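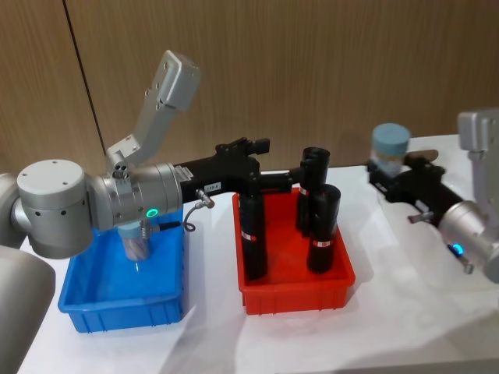

Tetel sorting cell: progress report to Serrano
Reporting period: May to November 2018
Prepared by Hrvoje Nikolaidis

Status

The two-arm sorting cell is running and has been in regular use since the second month of the period. Setup is finished except for the cable work on the left arm and the written service procedure, both covered below. Spending is within the amount agreed for this phase.

Setup

Both arms were mounted and leveled in May. The white tabletop went in after that, and we had to loosen it once more when the left base turned out to sit slightly low on one corner. Volker Brandes shimmed the base and repeated the alignment. He then taught the home positions for both arms and the approach points for the blue bin and the red bin. The bins are stock plastic ones and the slots in their side walls help us put a replacement bin back in the same orientation.

The working set is small clear jars with light blue screw lids and black cylinders with a red-and-white band. The cylinders differ in height and width, so the left and right grippers carry separate opening values for each size. These were set by hand and are now stored with the cell program. We keep a printed copy in the cabinet.

The two arms share the space over the red bin. In the first program version one arm simply waited until the other had gone home, which was safe and slow. The current version divides the table into zones and releases each zone as soon as the arm has left it. Testing took longer than planned and used up most of June.

Running record

The cell has completed 427 hours of operation. Unplanned stops fell over the period. The remaining ones are mostly jars that slip in the jaws when the lid is gripped too high. Lowering the grip point on the jar body helped, but the jar then needs more clearance over the bin rim, and the left arm path was raised to allow for it.

Maintenance

A fixed routine is in place. At the start of each shift the operator checks the indicator ring on the underside of each wrist, wipes the jaws and runs both grippers open and closed with no part in them. Every 2 weeks the wrist bolts and the gripper mounting screws are checked with a torque wrench and marked. The full joint inspection is due at 2000 hours and has not been reached.

Two repairs were needed:

Left gripper, cable. The cable at the side plug worked loose and the gripper dropped out during a run. The plug was cleaned and reseated, and the slack loop was shortened. The fault has come back once. We have ordered a new cable with a locking plug from Surnico, and Volker will fit it when it arrives. Until then the plug is checked by hand at every start.

Right gripper, jaws. The contact faces had worn unevenly and jars were tilting when lifted. The jaws were replaced as a pair and the closing position was taught again. The old pair has been kept as an emergency spare. Downtime was one working day.

Calibration

The position check is done against a pin block fixed at the back edge of the table whenever a gripper has been removed. After the jaw replacement the right arm was off in height by nearly 2 millimeters. The tool length was corrected and the check repeated with a good result. The left arm has not needed correction since the base was shimmed.

Open items

The locking cable for the left gripper is on order. The service procedure exists as a draft, with the gripper removal section still to be written. A second operator from the Danutetti site has started training and can run the cell and do the shift checks, but cannot yet teach positions. For now a position change has to wait for Volker, and this cost us time while he was on leave.

Next period

We plan to fit the cable, finish the procedure and complete the operator training. We also ask Serrano to approve the purchase of one spare gripper and 6 sets of jaws from the remaining equipment budget. Delivery of the last jaws took longer than the repair itself. The quotation from Surnico is attached, and a decision before the next order date would let us include the spares in the same shipment as the cable.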